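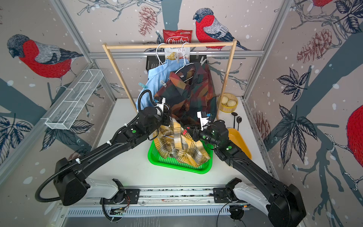 Cell 2 at Irnville, both grippers on the plaid shirt.

Fiction > Short stories > The Hem Rule
Search stories, authors Go

The standard ran to thirty pages and Ebony Tipoki had written 13 of them. Lachlan Rutherford had come from Kudard to find out whether anyone at Irnville followed it.

He set his folder on the bench outside the cell and opened it at clause 10.

"Two-arm handling of hung garments," he read. "Both grippers shall hold before either pulls. Who checks that?"

"The controller checks the fingers. The operator checks the cloth."

"And if they disagree?"

"The operator wins. Clause 10, second paragraph."

He turned the page and found it. He put a small tick in the margin and looked through the guard at the plaid shirt, which had a gripper at either side of it. The blue one hung behind.

"You have food in there," he said.

"Buns. And a bag of cassava chips at the back."

"Is food permitted?"

"Clause 4. Household items may be present if they are on the cell list. The list is on the door."

He went to the door. The list was dated Dec 16, 2018 and signed by her. He read it from top to bottom, came back, and wrote for longer than she liked.

"The list says steamer, with buns," he said. "It doesn't say how long the buns may stay."

"No."

"In July, at Cemberg, they had a list like this. It said fruit."

She waited for the rest of it, but he had gone back to his folder.

The draft he carried was the Wilczyńska text, which most sites had adopted without reading. Ebony had read it. She had sent back 30 comments and received two replies, both thanking her for the comments. The hem rule was hers. The Wilczyńska text had said only that garments should be handled with care, and she had asked in writing what a controller was supposed to do with the word care. Her own wording gave a limit on pull, a pause after each grip, and a named person with a hand near the stop.

"Show me the pause," Rutherford said.

She put her hand by the stop and told the controller to hold. The arms held. He watched the hem and then his watch.

"What is the pause for?" he asked. "The text gives a value. It gives no grounds."

"A button came off."

"Where is that recorded?"

"It isn't. It was my shirt."

He considered this. She could see him looking for the right box on the form, and there was not one, so he wrote along the bottom edge in small square letters. When he had finished he turned the folder round so that she could read it. Grounds for value to be added by author. Shelf life of buns to be stated.

"Is that a pass?" she said.

"It's a pass with two observations. You have until my next visit."

She signed under his name, released the hold and stayed by the stop until the shirt was free.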